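Gruler Refurbished Workstation, Xeon Configuration
Sold and serviced by Findale

Overview

The Gruler refurbished workstation is a single-socket desktop supplied with an Intel Xeon processor and a reconditioned main board. It is intended for bench control, file serving, data logging and office use where a serial port is still required. Units are stripped, cleaned and rebuilt to order. The customer specifies memory and storage at the time of purchase. Systems are also available without memory for buyers who hold their own stock.

Main board

Socket: land grid array, hinged load plate, side release lever
Processor: Intel Xeon, one fitted
Memory: 4 DIMM slots
Rear connections: serial, Ethernet, USB
Clock battery: coin cell, replaced before shipment
Expansion: see order sheet

The processor is seated with the load plate fully open and is lowered straight down onto the contacts. The lever is closed only after the package lies flat in the socket. Contact pins are inspected under magnification at intake and again before final assembly. Boards with bent or missing pins are rejected and are not reworked.

Memory must be installed in matched pairs. Mixed sizes are accepted by the firmware but are not covered by our stability test. Each DIMM slot has a retention latch at both ends, and both latches must be closed before power is applied.

Chassis

The case is sheet metal with a gray painted floor. The drive cage is unpainted metal with slotted ventilation openings in its face, and a folded bracket tab is fixed to it with a Phillips screw. Cables run from the cage area down to the board. Leave enough slack at this point that the connectors carry no side load when the cover is closed.

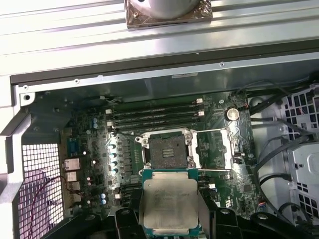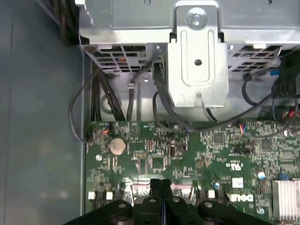

Xeon processor at the open socket (first picture); drive cage and cabling inside the chassis (second picture).

Storage

Drives are supplied blank unless an operating system is ordered. The standard fit is one solid-state drive in an adapter tray. A second drive may be added at the time of order or later by the customer. Trays and screws for the second position are packed in the accessory bag.

Test procedure

Every unit is run under processor and memory load for 16 hours before release. Fan speed and package temperature are logged throughout, and a printed summary is included with the machine. A unit that restarts, throttles or reports a memory error during the run is returned to the bench and the full test is repeated from zero. The procedure was written by Hema Menon and is revised each January.

Ordering

Base unit, no memory, no drive: $435
Lead time: 7 working days
Warranty: parts and labor, return to Findale

Memory, drives and operating system licenses are quoted separately. Quantity orders are handled by Ajith Venkataraman at the Findale sales desk. State the required memory size, the drive size and whether the serial port will be used, as the port is disabled in firmware by default.

Service notes

Disconnect the power cord before removing the cover and wear a grounded wrist strap. Do not touch the socket contacts or the underside of the processor. Old thermal compound is removed with a lint-free wipe and isopropyl alcohol. Apply new compound to the metal lid before the heat sink is refitted, and tighten the heat sink screws in a diagonal pattern, a few turns each.

If the board is stored without a processor, close the load plate and fit the plastic socket cover. Covers can be ordered as a spare part, as can coin cells, drive trays and case screws.

Date and time settings are lost when the coin cell is removed. Enter setup at first start and restore them before loading the operating system.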